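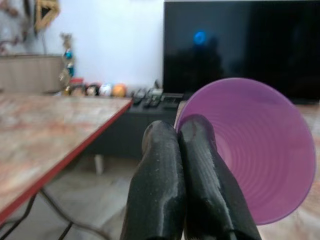 12 Sep 2021. Slip estimate on thin-walled cups, second pass, Vornholm arm. The method is unchanged in outline: take the fingers as fixed in the wrist view, fit the motion of the texture next to the fingertips between consecutive images, and call anything above threshold after closing a slip. What changed is where the texture is taken from. The first pass used a square patch centred on the tips and it fell apart on cups, because half the patch was room. With the big purple cup tipped towards the camera the room part is a switched-off television with a blue ring reflected in it, and a reflection moves with the camera by its own rules. The same view has plenty to work with on the cup side. The inside wall is covered in fine concentric ridges and the rim is a clean oval a shade stronger than the inside. So the patch now follows the rim and keeps to the inside of it.

Data. Full home set is 2828 episodes, of which 809 involve a cup, mug or tumbler. Held-out set for this test is 70 of the 809, picked by Matilde before any tuning and not opened by me until yesterday evening. Wrist stream at 30 images per second, joint states resampled to match. No new recordings for this pass.

Reference labels. Rui Calado and Matilde Moreira each marked slip onset by hand on the held-out episodes, working from the Abella side camera and without the wrist view. Where they disagreed by more than three images they sat down together and settled on one value. Two episodes could not be settled and stay in as "unclear"; they are scored for neither side.

Steps as run:

Segment the cup by colour, seeded from the object tag. Fit an ellipse to the rim. If less than half of the rim is visible, carry the last good ellipse forward for up to five images, then give up.

Mask the fingers. This is a stored mask, interpolated on the aperture reading. I dilate it by four pixels. The fingers are glossy black and pick up long pale highlights down the outer side, and those highlights shift when the wrist turns under a lamp. Without the dilation they leak into the patch and read as slow motion along the finger, exactly the direction I care about.

Take the ring between the rim ellipse and a second ellipse shrunk towards the cup base, minus the finger mask, and keep the third of it nearest the tips.

Fit a similarity transform (shift, rotation, scale) to tracked points in what is left. Reject the image pair if fewer than eight points survive.

Subtract the motion predicted from the aperture change. In the closing phase the near wall gets pushed by the far finger and the whole cup swings a little. That is not slip and must not be counted.

Threshold on the component along the finger axis, three images running.

Results on held-out. Onset within three images of the hand label in most of the ridged cups, with no false alarms in the transport phase. On smooth cups it mostly refuses to answer, through the eight-point rule. I would rather have that than a wrong onset, but it does mean the headline number depends heavily on how many ridged cups Matilde happened to draw. I have asked her to split the score by surface before anybody quotes it. The old square patch, rerun on the same episodes with the same threshold, gave an onset on nearly everything and was early on a good half of it.

Failures, in the order I looked at them.

Rotation about the finger axis. The cup turns between the tips, the rim ellipse hardly changes, and the ridges slide along themselves. Concentric texture is close to blind in that direction. The similarity fit then returns a confident near-zero. Four episodes. Rui thinks the shading gradient inside the cup should give something (the purple one goes from mauve near the top to pinker further in, with a paler area at the bottom), but I tried a low-pass version for an hour and it follows the lighting as much as the cup. Parked.

Single-finger contact. One tip is inside the opening and the other is outside, which is what a rim grasp should look like, and the wall may still not be between them in any useful sense. From the wrist view the tips can sit close together with only a narrow seam showing and I cannot tell from one image whether the rim is pinched or simply lies behind them. The code assumed pinched as soon as aperture stopped changing. In three episodes the fingers had closed on each other beside the rim, and "slip" was the cup staying put while the arm left. Correct alarm, wrong name. I have added a state called miss, entered when the final aperture is below the wall thickness stored with the object tag. It catches two of the three. The third has a wall thickness of nought in its tag, to be fixed by whoever owns the tag table.

Ellipse locks on to something else. Happens with pale cups against the marbled table in the home set, where the top is patches of cream and grey and brown and any of them can pass for a bit of rim. The red edge band on that table is also a strong line and once pulled the fit half a cup sideways. The purple cups do not suffer from this. I have no good answer for pale cups other than depth, and the wrist camera has none.

Dark background. Expected trouble and found little. The black screen behind the upper rim gives a very clean edge. The reflections only hurt the old patch.

Timing. Ridge fit plus masking fits inside the image interval on the bench machine with room to spare. On the Skerport box it did not, at first. Most of the time was going on recomputing the finger mask for every image even when the aperture had not moved. Cached it by aperture step. Now keeps up, though I have only watched it for around 30 minutes and the fan was loud by then.

Live trial, afternoon. Ran it closed-loop on the bench with one rule: on slip, add a fixed increment of grip force and slow the lift. No retry on miss, it just stops. One ridged cup, one smooth cup, empty both times, then the ridged one weighted with a bag of washers. The ridged cup behaved. With washers there was an alarm at lift-off, the increment was applied, the alarm cleared. I would not read much into it, as the first increment may have been enough on its own and I had not recorded a run without it. The smooth cup gave no output for most of the lift and then a single alarm when the rim left the view. That should be suppressed; the carry-forward is still voting after it has given up. Bug, mine, one line.

Against the Prutodis pads. Rui had the tactile pads on the other gripper last week and asked whether the camera estimate is early or late relative to them. Cannot be answered from the present logs. The two clocks are not tied together, and the offset I get by lining up the closing peaks varies by more than the effect. Needs a common trigger. He has a spare line on the breakout board that could carry one.

Notes on threshold. I set it on the training part of the 809 and left it. Moving it a fifth either way changes very little on ridged cups. The three-in-a-row rule matters more. Dropping it to two brings back false alarms at the moment the wrist starts to turn, and raising it to four costs an image of delay and buys nothing I can see.

Also noticed: the stored finger mask was made before the right finger was swapped. The new one is a near mirror of the left, but the tip does not come to quite the same height in view, and the mask clips it slightly short. The dilation hides this at present. Remake the mask properly, open to closed, against a plain card, before the next batch.

To do
– fix carry-forward vote
– remake finger mask
– split held-out score by ridged and smooth (Matilde)
– common trigger for pads and camera (Rui)
– control runs for the weighted cup, no increment, same start pose
– look at whether the handle, where there is one, can be used for the rotation case. Mugs only, so limited use
– find out who owns the tag table

Code is on the slip-rim branch, config saved next to the held-out list. The old patch is still in there behind a flag. Please leave it for now, I need it for the comparison plot.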